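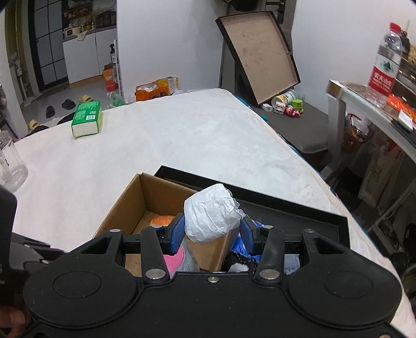 Ticket 461: Live scores stop updating after the tea interval

Status: Closed
Product: Skodel scorer, tablet version
Reported by: Drarkwood Cricket Club
Priority: Normal

Problem as reported

On Saturday the live page stopped at the tea interval and did not move again until the match was over. Our scorer carried on entering balls on the tablet as usual and the totals on the tablet agreed with the paper book. People following from home saw the first innings in full, then nothing. The scoreboard at the ground, which runs off a Zirner controller, also stuck on the tea score and had to be worked by hand.

When the scorer pressed End Match, the whole second innings appeared on the live page at once. The scorecard was correct apart from the fall of wickets, where the last two were in the wrong order.

The same thing happened in the Szénási Cup tie on Wednesday evening, but that time it stopped at the change of innings. There is no tea in the cup.

What we have tried

Closed the app and opened it again. No change.

Turned the tablet off and on during a drinks break. The live page caught up by one over and stopped again.

Moved the tablet from the pavilion wifi to a phone hotspot. No change, so we don't think it is the wifi.

Opened the live page on a different phone, in case it was showing an old copy. Same score.

Swapped the cable to the Zirner box. No change, and we have put the old one back.

First reply from support

Thank you for the clear notes. The match file you sent shows every ball saved on the tablet with the right time, so nothing was lost. Sending stops at the first ball of the second innings. From then on each attempt gets error 400, which means our server received the message and refused it. The tablet keeps trying until the match is ended, then sends the innings as one file, and that goes through a different check.

The scoreboard takes its figures from the live page and not straight from the tablet – that is why it stuck as well.

Please let us know:

Was anyone added to either team sheet after the toss?
Does the batting order for the second innings show any blank lines?
Which version number is at the foot of the Settings page?

Update from the club

Version is 9. Yes, a player was added late in both matches. On Saturday one of ours was stuck in traffic, so we started with ten names and typed him in during the interval. In the cup it was the visitors who were one short. There is a blank line above the late name in both batting orders. We had not noticed it because the tablet skips over it when you pick the next batter.

Second reply from support

The blank line is the cause. When a name is typed in after the toss, version 9 leaves the empty place where it was and adds the new player underneath, making twelve. The live server will not accept a side of twelve and refuses every ball. Until the fix is out, please enter a full eleven before the toss, using "Player 11" for anyone missing, and rename that entry when he arrives. Do not use Add Player.

If a match has already stuck, go to Teams, hold a finger on the blank line and choose Remove. The live page should catch up within 50 seconds, and the scoreboard follows it.

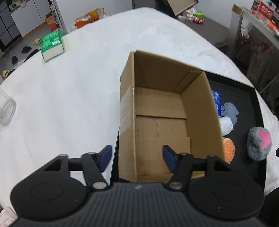
Calum Matheson replied that the rename had worked in a second-team friendly, with the live page and the board both keeping up to the last ball. He asked whether Saturday's fall of wickets could be put right, as the league takes its averages from the online card and the opening bowler had noticed.

Support, closing note

Fall of wickets corrected on the Saturday card by hand. The two wickets fell in the same over and had been sorted by batting number instead of by ball. This has been logged as a separate fault. The cup card was checked too and needed no change.

The fix for the blank line will be in the next update. The tablet will ask to install it when it is on wifi and no match is open. Scorers should finish or abandon any open match first, otherwise the prompt does not appear.

Ticket closed. Reply to this message to reopen it.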